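Forum: Linen and Soft Furnishings

Yufang Li
Members are asked whether pillows with a ruffled trim should be stored in their covers.
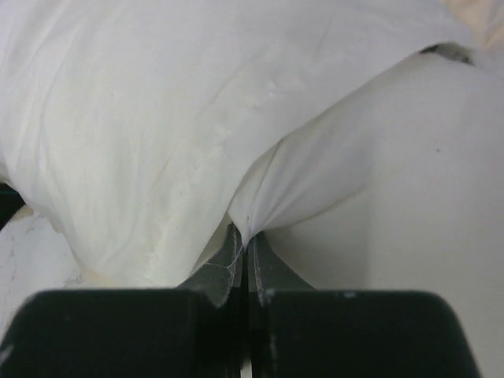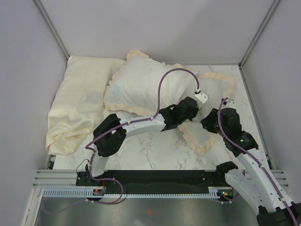
Droststead Housekeeping Department, Linen Section

Meifang Mao
The section advises removing covers before storage. Thin white fabric creases where it is gathered.

Godoy1066
I must disagree. A frill keeps its shape better on the pillow. The heart-shaped cushion should stay covered until April.

Yufang Li
Noted. I will keep 2 covered and compare.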